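8 October 2018
By Marites Tagle

The 10.32 from Bistthorpe

Gordon Carrier did not believe in the new trains. He had seen the drawing in the waiting room, a long silver thing leaning into a bend with happy people in its windows, and he had noted that there was no such bend anywhere between Bistthorpe and Borotlow.

"They've drawn it in Switzerland," he told Mercy Kirui, who was on the platform with a flask and her notebook.

"It's only to give an idea."

"It gives me an idea all right."

The old railcar was in the bay with its engine running. It had been running since before either of them arrived, and a brown haze hung under the canopy. Number 6 had been painted three different colours in Gordon's time, and where the door edges were chipped you could see all of them. According to the company, it would be gone by May. According to the company, it had been going to be gone by May for as long as Mercy had been keeping a notebook.

They got on. There was one other passenger, a man asleep with his boots on the heater. The guard, Reynaldo Mercado, came through and looked at their tickets for longer than tickets need.

"You're the pair who write the letters," he said.

"He writes them," said Mercy. "I check the spelling."

"Is it true you asked for the braking figures?"

"I asked for them twice," said Gordon. "They sent me a colouring book."

Reynaldo sat down across the aisle, which guards were not supposed to do. The railcar gave its usual shudder and moved off past the signal box, the coal merchant's, the backs of the gardens. He said the first of the new units had come up from the docks overnight and was standing in the shed at Cabrera Junction under a sheet. He had seen it himself. Well, he had seen the sheet.

"How long was the sheet?" asked Gordon.

"Long."

"Three coaches long or two coaches long?"

Reynaldo thought about this as far as the viaduct. "There were no lights on," he said.

Gordon turned to Mercy with the face of a man whose post has arrived. The contract said three coaches. It had said four, once, in a leaflet, but nobody at the Kitar Company would now admit to the leaflet, and Gordon kept his copy in the bread bin in case of fire.

At Cabrera Junction the railcar waited for the road. The shed doors stood open the width of a person. Gordon got down on to the platform, and then, when he thought Reynaldo was busy with the parcels, he got down off the end of it. Mercy watched him go along the cess in his good shoes. She put the time in her notebook.
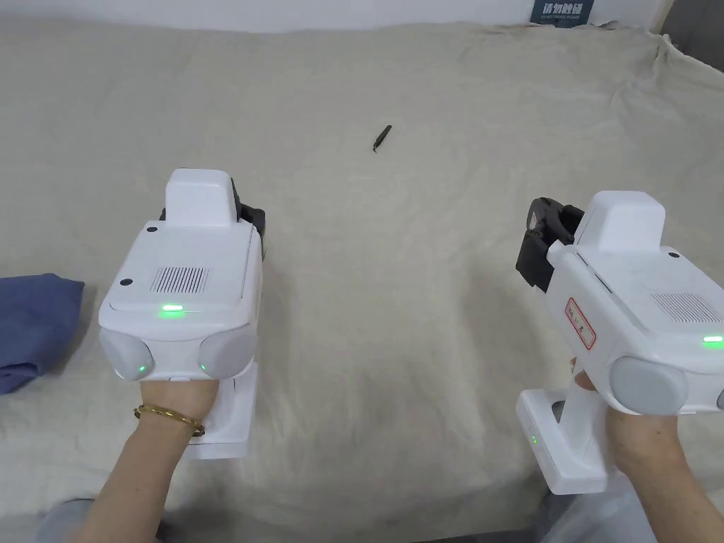 "Is there a train under it?"

"There's something under it with wheels," said Gordon, climbing back in and wiping his hands on the seat.

"How many coaches?"

"Two. And a flat wagon on the end with a crate on it."

"The third might be coming separately."

"It might," said Gordon. "In the crate."

The signal came off. Reynaldo blew his whistle from the far door without looking at either of them, and number 6 pulled out on to the single line, slower than usual, with something knocking under the floor. The sleeping man moved his boots. Mercy turned to a clean page, wrote "Dear Sirs" at the top and passed him the pen.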